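Werow notes - control and tooling
@werow_notes

1/ I want to write down what we learned this May about running two arms from one planner. It is a thread because I do not have the patience for a paper. The code is in the Msimang repo, and the branch is called brandon-sync.

2/ Our old setup had one policy for both arms, and one action vector with 14 numbers in it. Six joints and one gripper for each side. It is simple and it trains well. But when one arm has to wait, the other one also becomes slow, and for a long time I did not understand why.

3/ The reason was in our data. The people who drive the arms usually move one hand and keep the other one still. So the model learned that "still" is the normal state of the second arm. I looked at the loss curves for two weeks before I looked at the recordings. Please do it in the opposite order.

4/ In Clesgate (our planner) we now split the task into two queues, one per arm. Each step has a small list of things it needs: a region of the table, an object, sometimes a pose of the other arm. If the two lists have nothing in common, both steps can run together.

5/ Regions are very coarse. Left, middle, right, and a thin one at the back. I tried a fine grid first and it was a mistake - the arms asked for permission all the time and the scheduler was busy only with saying no.

6/ About timing. The planner gives chunks of 24 actions. The low-level loop does not care where a chunk comes from, it only wants the next one before the old one ends. If a chunk is late, we hold the last position and write a line in the log. We do not extrapolate. I tried this also, and I do not recommend it near dishes.

7/ The worst bug of the month: the two arm drivers each had their own clock. After a long session the difference was 490 ms. In the replay it looked like the left arm was reacting to something that did not happen yet. Now there is one clock, and the driver refuses to start without it.

8/ Kitchen layout, with a step in each queue. The left arm has the blue plate at the rack, the right arm has the corn on a plate at the toaster oven, and the middle region is free for both.
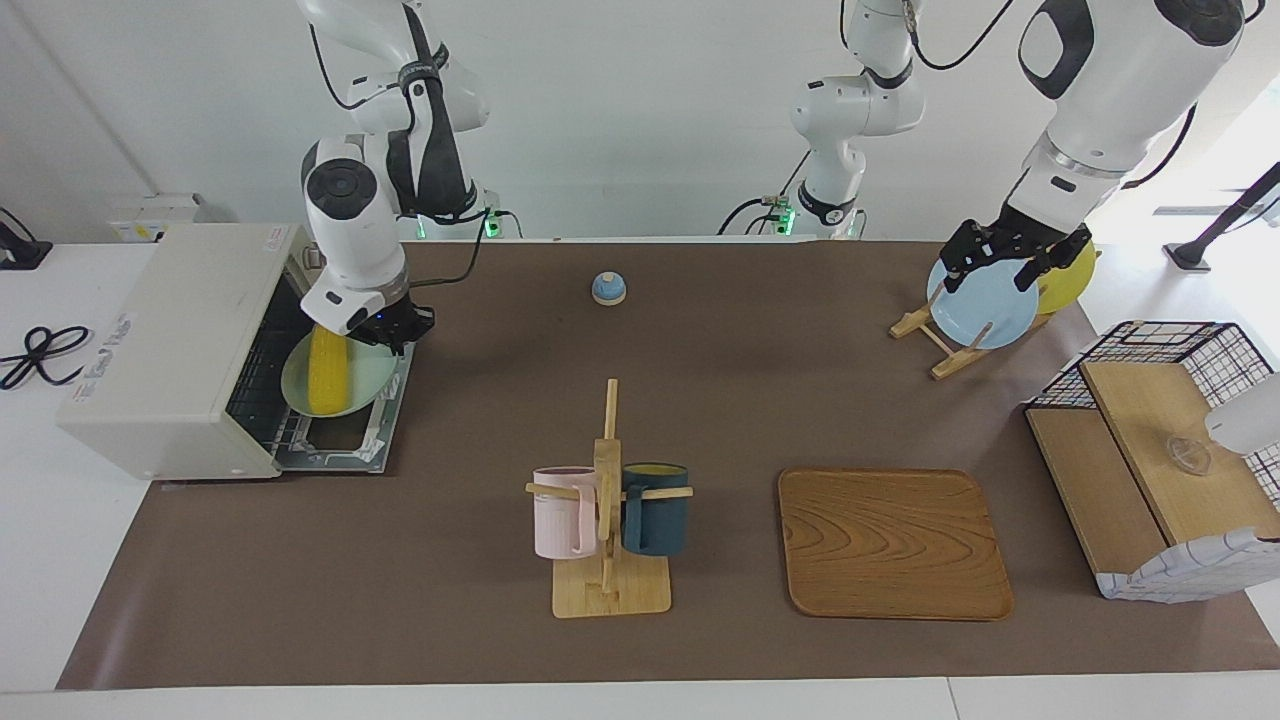

Right arm at the oven, left arm at the dish rack.

9/ Perception is still the weak part. A plate standing in a rack shows the camera a very different shape than a plate held flat, and when two plates stand one behind the other, our mask likes to join them. For now we sort by color before we fit the ellipse. It is ugly, and it will fail on the first white plate.

10/ For tooling, the replay viewer can now show both queues under the video, with the waiting time in gray. I keep the last 2000 chunks in memory so you can scroll back without loading the file again. If your laptop is small, change the value in the config.

11/ Next I want to let the planner hand an object from one queue to the other in the middle region. This needs a step which belongs to both arms, and the present code has no good place for it. If you have solved it in a clean way, please write to me, I will read everything.

More from this account
- Why our gripper command is a width and no longer a percent
- Clesgate: reading the scheduler log line by line
- Brandon sync branch, how to build it
- Small fixes in the replay viewer

Contact | Terms | © Werow notes | Back to top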